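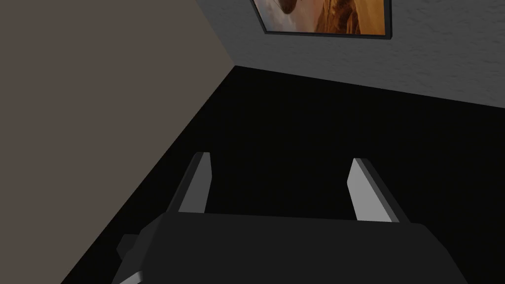 Ticket 3195: Wrist view floor renders near black, depth head drops floor points
Project: Flollus (sim perception)
Component: renderer bridge, wrist camera
Opened: Sep 20, 2019
Status: Resolved, one follow-up open
Severity: Medium

Summary
In room scenes loaded from the Ustville set, the floor comes out of the wrist camera almost black with no texture. The walls are fine. The plaster wall keeps its ridges and creases, the brown wall is flat and is meant to be, and the framed landscape has its colors. The depth head returns very low confidence on the floor, the planner treats that area as unknown, and the arm won't plan a descent through it.

Environment
Irnuvholm control stack, nightly build
Flollus scene loader, build 231
Ekinci planner plugin, default settings
Headless render, one GPU

Steps to reproduce
1. Load any Ustville room with the default light setup.
2. Open the gripper and send the arm to the corner-facing pose.
3. Grab one wrist color image and the matching depth prediction.
4. Ask for a plan straight down to the floor.

Expected: floor shows its material, plan is returned.
Result: floor is one dark area with no seams or tiles, plan fails with "goal region unobserved."

Log excerpt
[perception] wrist_rgb received, seq 1025
[perception] depth confidence below threshold in floor segment
[planner] goal region unobserved, marking as blocked
[planner] no valid path, retries used: 100

Notes from troubleshooting

Checked exposure first. Raising it brightened the walls and the pad on the right finger until they clipped. The floor hardly changed. Put it back to default.

Swapped the floor material for the plaster one from the gray wall. The floor then rendered with full texture, so the mesh, its normals and the camera are OK. The problem is in the floor material or how we load it.

Compared the material file with the one in the previous scene release. The base color path is now relative to the scene folder – the loader still resolves it from the asset root. The lookup fails, and the loader falls back to a black base color without writing a warning. The wall materials use the old style of path, and they load correctly.

Ruled out the gripper mask. It covers the body and both fingers and leaves the gap between them alone, so floor pixels there do reach the depth head. They just have nothing in them to work with.

Also tried lowering the confidence threshold in the planner. A plan came back, but the predicted floor height moved between calls with the arm standing still. Reverted. Please don't use this as a workaround.

Fix
Loader now tries the scene folder first, then the asset root. If both fail it logs an error and stops the load. The fallback color is gone.

Verification
Reran the steps above with the patched loader. Floor texture is present in the wrist view, confidence in the floor segment is above threshold, and the descent plan is returned on the first try. Predicted floor height is steady across repeated calls.

Anyone with cached scenes needs to clear the cache once, or the old black material will still be picked up.

Follow-up
Recordings made with build 231 may have the same floor. A script to flag them by mean floor brightness is in review under a separate ticket – until it is merged, leave those recordings out of depth training.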